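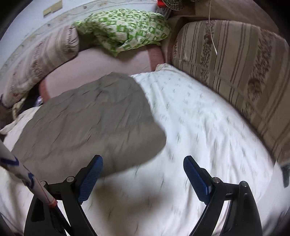 A hand-held gripper over a bed with a folded blanket. Home work with the tools in Briston is on hold.

Drosmont pulls 227 hand grippers after fingers lock shut on workers

BRISTON, 28 October 2023. Drosmont has told its home crews to put down their hand-held grippers and leave them down. A trigger fault can lock the fingers closed and keep them closed, the company says. Nineteen reports so far. One worker needed stitches.

The stop order went out by text message before the morning shifts and covers all 227 grippers the company has in the field. Crews who were already inside a home were told to finish nothing, switch off, bag the tool and call in. Some got the message late. At least one crew in the Crabtree neighborhood worked through to lunch before a supervisor reached them by phone.

The grippers are held in one hand and squeezed like a trigger. Workers use them to do ordinary chores in real homes, folding, making beds, picking up, putting away, and the recordings are used to train robot arms to do the same. Drosmont pays 635 households in and near Briston to let crews in. No robot arms are used in the homes, and the company says none of its arms are affected.

What goes wrong, according to the notice sent to crews: a return spring inside the handle slips off its post. The trigger then stays in, and the fingers stay pinched on whatever is between them. With a blanket that's a nuisance. With a thumb its something else.

"I was doing a fitted sheet, tucking the corner, and my other hand was right there because it has to be," said Mỹ Từ, the worker who was hurt. "It closed and I let go of the trigger and it stayed closed. I let go completely. I was standing there with this thing hanging off my hand."

She pulled free. The pads on the fingers are soft enough, she said, but the linkage behind them is hard plastic and metal screws, and that was what cut her, at the base of the thumb. Four stitches at a walk-in clinic. She expects to be back next week on office duty, tagging recordings.

Từ said she had reported a sticky trigger on a different gripper earlier in October and was told to swap it for another from the van. She did. She doesn't know where the first one went.

Drosmont did not dispute that. Gion Schnyder, who runs field operations, said the early reports were logged as wear and tear, and each tool was cleaned and sent back out.

"We treated them as dirt," Schnyder said. "Lint gets in the handle, bedding is terrible for lint, you blow it out and the trigger frees up. For a while it does. We should have opened one up sooner and we didn't."

The first handle was opened on Thursday, after Từ's injury. The spring was off its post. Technicians then opened more from the same rack and found the same thing starting in several of them, Schnyder said. He would not give a number until the whole lot is checked.

WHY BEDS

Most of the 19 reports came from bedroom jobs. Beds, blankets, pillow cases. Touran Shahbazi, the engineer handling the inspection, thinks that's down to how the trigger gets used there.

Picking up a cup is one squeeze. Getting a blanket flat takes many short hard ones, grab, pull, let go, grab again, often with the tool held at an angle and the cloth dragging sideways on the fingers. Shahbazi said the post the spring sits on is short, and sideways load lets the spring walk up it a little at a time.

"On the bench we tested straight squeezes, thousands of them," she said. "All passed. We did not test it with somebody hauling a comforter across a mattress. So the bench test told us the spring was fine, and for what we tested, it was."

The rated life for the handle was 3000 squeezes between services. A full day of bedding work can go past that, Shahbazi said, and the service schedule was set by the week, for every crew, whatever job they were on. That schedule is being thrown out.

She was asked if the pads or the finger arms are part of the problem. No, she said. Handle only. Crews who had been tightening the small screws at the finger joints on their own, which apparently a few had, were asked to please stop.

THE SUPPLIER

The handles come from Trultau, a molding and small parts shop. The fingers and linkage are put on by Drosmont. Gholamreza Shokri, production manager at Trultau, said his shop made the post to the drawing it was given and has the measurement sheets to show it.

"The length is the length on the drawing," Shokri said. "If they want it longer we make it longer. We offered a clip there, back at the start. It was taken out to save assembly time."

Asked about the clip, Schnyder said it was in an early version and was dropped, and that he wasn't in the meetings. He said the two companies are talking and that he isn't interested in a fight over it. A new handle with a longer post and a clip is being cut now. Trultau expects first parts in the coming week, but Shokri cautioned that first parts are for checking and not for sending out.

Nothing has been said yet on who pays.

WHAT CREWS ARE BEING TOLD

From the notice, shortened:

Do not use any gripper, including ones that feel normal. A handle can feel fine with the spring partway off.

Do not open the handle. The spring is under load.

Bag it, write the home and the last job on the tag, bring it to the Briston depot. Vans will collect from Crabtree.

If the fingers lock on a hand, don't yank. Push the trigger forward from behind with a finger or a pen, that seats it enough to open. Call a supervisor after, even if the skin isn't broken.

If they lock on someone's bedding, same thing. Do not cut the fabric. (One household lost the edge of a quilt this way. It's being paid for.)

Householders don't need to do anything. Booked visits are canceled through Wednesday and will be paid as if they happend, the company said. Anyone who finds a gripper left behind in their home is asked to leave it where it is and call the depot. Keep kids off it.

CREWS WANT A RELEASE

Nima Safavi leads one of the Crabtree crews and was the one who got the message late. He said his people aren't angry about the spring so much as what came after it. No way to let go.

"Things break, okay. But your hand is in it and there's no release. No button, no pull tab. We asked for a pull tab in the summer," Safavi said. "The pen trick, we worked that out ourselves. Now it's in the notice."

He also wants the reporting changed. At the moment a crew reports a bad tool by app, and the only choices on the list are "dirty," "broken" and "lost." A trigger that sticks and then frees itself doesn't fit any of them, so people pick dirty. Safavi said he picked dirty himself, twice.

Schnyder said a fourth choice is going in, and any report that mentions fingers not opening will pull that gripper from use the same day. On the release tab he was less firm. Shahbazi's group is looking at it. Adding one means reworking the handle shell, and he didn't want to promise it for the first new batch.

Safavi said his crew will wait for it. "I'm not making beds with it otherwise. They can send me to do cups."

Crews are being paid their normal hours during the stop. Some have been moved to the depot to check tags and sort returned tools, by hand, in gloves.

RECORDINGS

A smaller question is what happens to recordings made with grippers that were starting to fail. If the fingers were opening late, the recording may show a hand that has let go while the fingers haven't. Shahbazi said that could teach an arm to hang on to cloth too long. Her group is going back through October bedroom work first and setting aside anything from a handle that turns out bad. The rest stays in.

None of the October recordings had been used in training yet, she said.

Inspection of the returned grippers started this morning at the depot. Drosmont says it will post results by handle number so crews can see whether theirs was one of the bad ones. No date for a restart. Schnyder was asked twice and said no both times.

Từ, for her part, wants to know about the gripper she swapped out. The tag should still be on it. She's asked the depot to look.

Get Briston news in your inbox every morning. Enter your email to sign up. By signing up you agree to our terms and privacy notice. You can unsubscribe at any time.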